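Drying racks, part two: plates

A while back I wrote up cutlery baskets and promised to get round to plates. It is October, the dishwasher is still out of action, and I have been washing up by hand for long enough to have opinions on wire spacing.

Most plates drain well enough at a steep angle. Lay one face up on the worktop and the foot ring traps water underneath, with more sitting inside the rim. Stand the same plate between two upright wires and gravity does the work. I timed this in the flat in Urnavton with a kitchen clock and a paper towel: a standing plate took 6 minutes to pass the towel test, while the flat one was still marking the paper after 100.
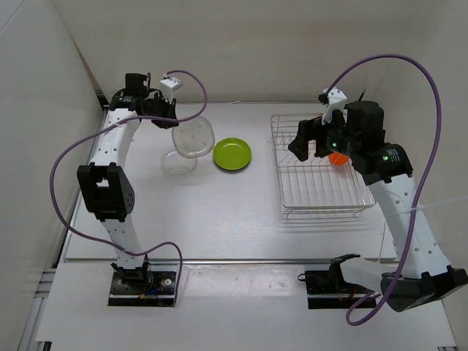 The awkward case is clear tableware. A coloured plate hides its water marks, but a transparent one shows every droplet that dried in place, and our water is hard. I rinse clear plates last, in the hottest water I can stand, and put them in the rack first so that nothing drips on them. A capful of white vinegar in the rinse helps. The Millomix rinse liquid I tried in its place did no better and smelled of pear.

Stacking is the other problem. Two rimmed plates left one on top of the other seal along part of the edge and hold a film of water between them. Even a slight offset lets air in, but the contact line stays wet. If there is a free slot, use it.

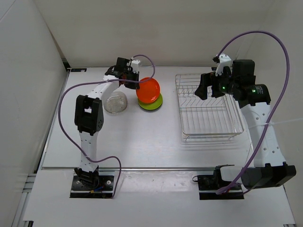 Orange over green, with the clear dish to the left and the wire rack on the right.

On the racks themselves, I have owned two. The Carrasco had dividers 174 mm long, measured along the bend, and held dinner plates without any wobble. Its coating split at the welds and rust followed. The Hirkach is bare wire, lighter, and easier to scrub, though small plates lean further than I would like. Bowls need turning partway through, whichever rack they are in.

I load from the back — large plates first, then side plates, then anything odd at the front. Mugs go on a folded tea towel. I still have no good answer for chopping boards, which fit neither rack and currently dry against the tap.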